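The left arm didn't let go

I said in May I would write up the fault on the flower station once we understood it. We mostly understand it now, so this is the long version.

The job is to put cut stems into a narrow-necked vase with two arms. It sounds easy and it is a good test, because stems bend, the vase is glass and light, and the arms work close together over the same spot. We had been running it for a few weeks with Savolainen fingers on both sides and a controller from Plenico, and the numbers were getting decent. 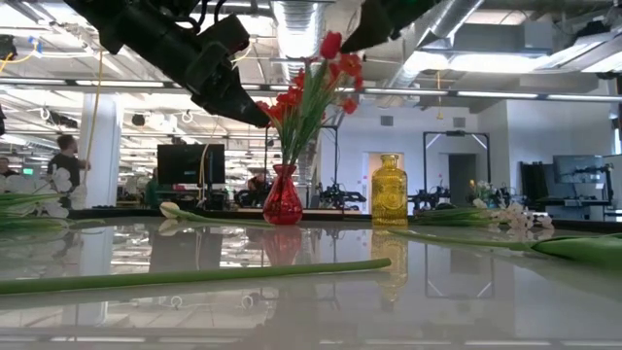
6 min read

The fault was this. The left arm would lower a stem into the vase, the software would send the open command, and the gripper would report that it had opened. Then the arm would lift away, and the stem would come up with it. Twice the vase came up too, because the leaves had wedged in the neck. The second time it got high enough to tip over when the stem slipped free. It rolled toward the edge of the table and Said Zaki got a hand to it.

I want to be plain about that last part. Said had his hand inside the reach of two live arms. He did it on reflex and I would have done the same. The right arm was holding position and didn't move, but it could have. Nothing in our setup would have stopped it before contact. So we had two problems, a gripper that lied about being open and a person who could reach in while the arms were powered. I wrote them up as separate items and I think that was correct.

We stopped running that afternoon. Brahim Ait Ali pulled the logs for the previous 190 cycles and went through them by hand. In 49 of them the motor current on opening was lower than it should have been, and the reported position still jumped to the open value on time. He didn't like that, and neither did I. A finger that is really being driven open draws a clear bump of current at the start of the move. In those 49 there was hardly a bump at all.

My first guess was a cable. The cables run along the outside of the arm and they flex every time it comes down over the table. I swapped the left one, ran the open and close test by itself with no stems, and it passed for an hour. I told everyone it was fixed. It wasn't. The next morning it held on to a tulip on the third try.
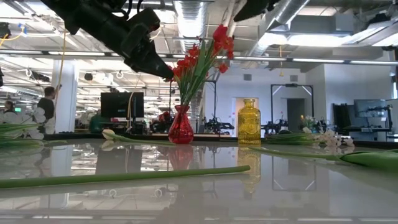 Zainab Akande found it, by reading the release notes for the controller, which I had skipped. The update we had installed changed what the position value means when the gripper driver goes into its low-power state. Before, it kept sending the last measured value. Now it sends the commanded value. If the driver was slow to wake up, the command to open arrived, the controller echoed it back as if it had happened, and the fingers stayed where they were until later. Our code saw "open" and started the lift.

The driver was only going to sleep on the left arm because the left arm waits longer. It holds its stem while the right one adjusts the vase. The wait before sleep is 3,000 milliseconds, and on a slow cycle we went past it. That also explains why my bench test never caught it. I was opening and closing constantly, so the driver never had a chance to sleep.

I had been treating the position number as a measurement and it had turned into an echo of our own command. There was a flag in the message that says which one you are getting. We weren't reading it.
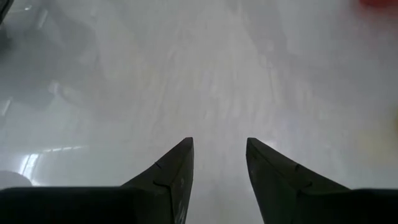
The fix has three parts and none of them is clever. We turned off the low-power state. We read the flag, and if the value isn't measured we don't lift. We also added a check from the wrist camera before any lift, which was Nerys Bevan's idea. The two fingertips are dark and the table behind them is pale, so the gap between them is easy to pick out even when everything past the gripper is a blur. If the check can't find a gap, the arm stays put and asks for a person. It costs us 40 milliseconds per cycle, and I don't mind paying it.

The check has its own weak spot. A dark stem or a fat leaf across the tips can look like closed fingers, so we get false stops. I prefer those to the other kind.

The reach-in problem took longer. Ehab Ezzat came over from the Lindau office and we walked through it with him. We now have a light curtain on the operator side, wired to the safe stop on both arms, and it is tested at the start of every shift. We also agreed out loud that glass is allowed to fall. I have put that on a card by the keyboard. I don't know that a card beats a reflex, but the curtain should.

We have been running again since then and haven't seen a false open. I still have an open ticket with Lollach, who sold us the controllers, asking them to move the change to the top of the release notes. It was on page four, under a heading about power saving. No reply so far.

If you have the same controller, look at whether your position values are measured or commanded before you trust them. And test with long pauses – mine were all too short.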